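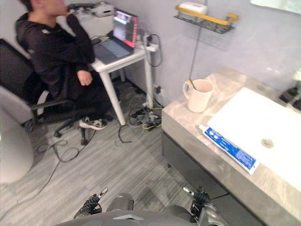 *Black office chair on casters, power strip attached to the edge of the table.*

I promised a few of you I'd write up my list for small work corners after the last post on the pantry, and then the furnace filter went and the dog got into the compost and well, it's November. So, a bit of a grab bag, in the order I thought of it. Mostly chairs and wheels and cords, with a detour into sticky tables. Grab a tea!

## Wheels first, always

If your chair has started to drag or pull to one side, flip it over before you go shopping for another one. It's hair. It's always hair (and thread, and in our house a truly upsetting amount of dog). I lay an old towel on the floor, tip the chair onto it and pull the casters straight out. Most of them are just a metal stem pushed into a socket, so a firm tug with a bit of a wiggle does it. If one is stubborn, slide a flat pry bar between the caster and the base and lean gently. Gently! I cracked a base at our old place on Gallagher Street being impatient and that was the end of that chair.

Once they're out:

- Snip through the wound-up hair with a seam ripper. I've tried scissors, a steak knife and a bent paper clip and the seam ripper beats them all.
- Pick out the rest with tweezers.
- Wash the wheels in warm water with a squirt of dish soap, and use an old toothbrush on the treads.
- Dry them properly, overnight if you can. Damp stems go rusty and then you'll never get them out again.
- One small drop of sewing machine oil on each axle. Wipe off whatever comes out the sides or you'll be drawing lines on your floor for a week.

I do mine when I turn the clocks back, along with the smoke alarms. My sister does hers never and her chair sounds like a shopping cart.

If the wheels are past saving you can buy replacements, but measure the stem first. The ones on my chair are 11 mm across, which is the common size, and I still managed to order the wrong ones the first time by guessing. Soft rubber ones are much kinder to hardwood than the hard plastic ones. On thick carpet it's the other way round, the hard ones roll better.

## Squeaks

Sit in the chair and rock until it complains, then get someone else to put their ear near it. (You'll feel silly. Do it anyway.) Nine squeaks out of ten are a loose bolt under the seat. I go round all of them with a hex key, a quarter turn each, and then go round again, the same way you'd do the nuts on a tire.

If it still squeaks after that, it's usually where the tilt mechanism rubs. A dab of white lithium grease on a cotton swab will settle it down. Please don't use cooking spray. I know it's right there in the cupboard. It works beautifully for two days and then turns to glue with crumbs in it.

A chair that slowly sinks while you're on it has a tired gas cylinder, and I leave those alone. You can buy a new cylinder but the old one can be awfully hard to knock out, and I don't like hammering on anything pressurized. Tavion Thibodeaux down at the repair café did mine with a big pipe wrench and a lot of muttering, and I brought him a banana loaf.

## Cords

I'm a bit of a bore about cords. The less you leave lying on the floor, the easier everything gets: the vacuum, the mopping, your toes. My own power strip used to live in a drift of dust bunnies behind the filing box and I finally screwed it to the back of the desk one rainy afternoon. Life changing, and it took maybe twenty minutes including the time I spent looking for the drill bit.

Most power strips have keyhole slots on the back. The trick for getting the screws in the right place is to lay a piece of masking tape across the back of the strip, poke through both slots with a pencil, then peel the tape off and stick it where you want the strip to go. Just remember the tape has flipped over, so mark which end is which if your slots aren't even. Check your screw length against the thickness of the table too. Ask me about the little hump on my pine desk. (Don't.)

If you're renting or the table's too thin to screw into, heavy-duty hook and loop strips do a decent job. Wipe both surfaces with rubbing alcohol, press hard, and leave it alone for a day before you plug anything in. Tugging out a tight plug is what peels them, so hold the strip with your other hand.

A few more bits and pieces:

- Leave some slack where a cord meets its plug. A tight bend right at the end is where they split.
- Bread bag tags make perfectly good labels. I write on them in marker and clip them near the plug, so I don't turn off the modem when I mean to turn off the lamp.
- No space heaters on a power strip, ever. Straight into the wall, even the little 700 watt ones.
- Don't plug one strip into another. I know. Still don't.
- If a plug is warm or browned, throw out the cord. It owes you nothing.

I bought a tin of Huvico cord clips years ago and I'm still working through it. They're just the bendy adhesive kind, and I'm sure the dollar store ones are the same, but I do like the tin.

## Marks on a white tabletop

White tables show everything! Tea rings come off with baking soda and just enough water to make a paste, left to sit for 8 minutes while you do something else. Rub lightly with a damp cloth and rinse it well or you'll have a chalky patch. Try it somewhere hidden first if the finish is shiny, because baking soda is a mild scrub and can dull a gloss.

For ballpoint I use rubbing alcohol on a cotton ball, dabbing and turning the cotton so I'm not just moving the ink around. For the grey smudgy bit where your wrists rest, plain dish soap and a microfibre cloth is plenty. That's skin oil and desk dust, sorry, and it comes back every couple of weeks.

Melamine sponges are fine on scuffs but go easy, they're sandpaper in disguise. And keep them well away from a laptop lid or anything with a printed logo.

## If the table wobbles

Skinny-legged tables nearly always have a leg that screws in, and nearly always one of them has backed off a turn. Tighten that before you start folding up cardboard. If it's the floor that's out, I cut a round of cork from a wine stopper with a bread knife and glue it to the short leg. My Amamar side table has been sitting on a slice of somebody's birthday wine since we moved in.

Felt pads fall off because the leg was dusty. Same rule as the hook and loop: rubbing alcohol, let it dry, press hard. The nail-on kind stay put on wooden legs but they're no use on metal.

## Crumbs in the keyboard

Turn the laptop off, unplug it, tip it on an angle and tap the back. Then go along the rows with a clean, dry paintbrush, the soft sort you'd use for watercolours. I keep one in the pencil cup just for that. Lightly damp cloth for the key tops afterwards, never spray straight on it.

That's most of my list. I've got 11 jars of Ukalau plum jam cooling on the counter and I need to go and listen for the lids popping. If you've got a good fix for a chair arm that's gone sticky, leave it in the comments, mine's getting gross and vinegar hasn't touched it.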